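Cookies help us keep this newsroom working. By continuing to browse you accept our cookie notice.

Filed under: Company news, Laundry & Home Care

KILTON – Dosasell, the refill company for household cleaning products, will open its first full-service refill store in Kilton in April. The store will sell laundry liquid, dish soap, floor cleaner and hand soap by weight, from bulk tanks, to customers who bring their own bottles or borrow one at the counter.

The Kilton store takes over a former shoe shop on Hafstein Street, two doors from the bus stop. It has 1360 square feet of floor space, of which a little more than half is open to the public. The rest will be used for storage and for rinsing returned bottles. Opening hours are 9 a.m. to 6 p.m., with a later closing time of 8 p.m. once a week for people who cannot get there during the workday.

"People in Kilton have been driving to our depot in Undar to fill up, and some of them do it every month," said Yetunde Anozie, managing director of Dosasell. "That is a long way to go for dish soap. We had the customers here already, so the question was mostly about finding a building with a floor drain."

Dosasell began as a delivery service with one van. It now has 472 households on its regular delivery list in the Kilton area. Deliveries will continue after the store opens, on the same routes and at the same prices. Customers on the list can switch to store pickup at any time by calling the depot or telling their driver.
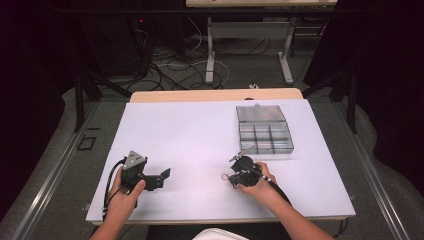
The store will carry 29 products at opening. Most are already sold through the delivery service. New items include an unscented wool wash and a descaler for kettles and coffee makers. Both come from Hafstein Soapworks, which has supplied Dosasell's hand soap from the start. A powdered dishwasher detergent is planned for the fall, once the company has settled on a dispenser that does not clog in damp weather.

Pricing is by the ounce and will be posted above each tank. Bottles are weighed empty, filled, and weighed again, and the customer pays for the difference. There is no minimum purchase. Any clean container with a lid that closes will be accepted, with the exception of food and drink containers for the descaler and the drain cleaner. Those two products will be sold only in labeled bottles supplied by the store, for a deposit that is paid back on return.

Store manager Leif Hjaltadóttir moves to Kilton from the Undar depot, where he ran the filling line. He will have four part-time staff, two of whom are still to be hired.

"The first visit takes a few minutes longer while we weigh everything and write the numbers on the bottle," said Hjaltadóttir. "After that it is quick. Bring the same bottle back and we can skip the first step."

The first 100 customers to fill a bottle on opening day will receive a free refill of laundry liquid, up to 29 ounces each. One refill per household.
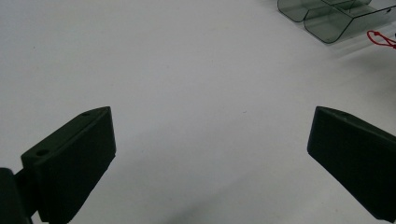 The building work was designed by Ea Þorgeirsson, whose office also handled the conversion of the Undar depot. The original front windows and the tiled entry have been kept. A step at the door has been replaced with a ramp, and the counter has a lowered section for customers who use wheelchairs. Street parking in front of the store is limited to 30 minutes – longer parking is available behind the library.

Customers can also return empty delivery bottles at the store, including the older square ones that are no longer in use. Returned bottles are checked, rinsed and put back into service. Cracked bottles and bottles with missing labels are taken out of use.

Applications for the two open part-time positions can be handed in at the Undar depot or sent by mail. Previous retail experience is helpful but not required. Applicants should be able to lift a full five-gallon container.

About Dosasell
Dosasell sells household cleaning products in refillable containers, by delivery and from its depot in Undar. The company is privately owned.

Press contact
Bergþóra Eyvindsson, Communications, Dosasell
Interviews and store visits before the opening can be arranged on request.

More from the newsroom
Winter delivery schedule for Undar and Kilton
Villads Holst joins Dosasell as head of purchasing
Changes to bottle deposits: what customers need to know
Hand soap now available in larger refills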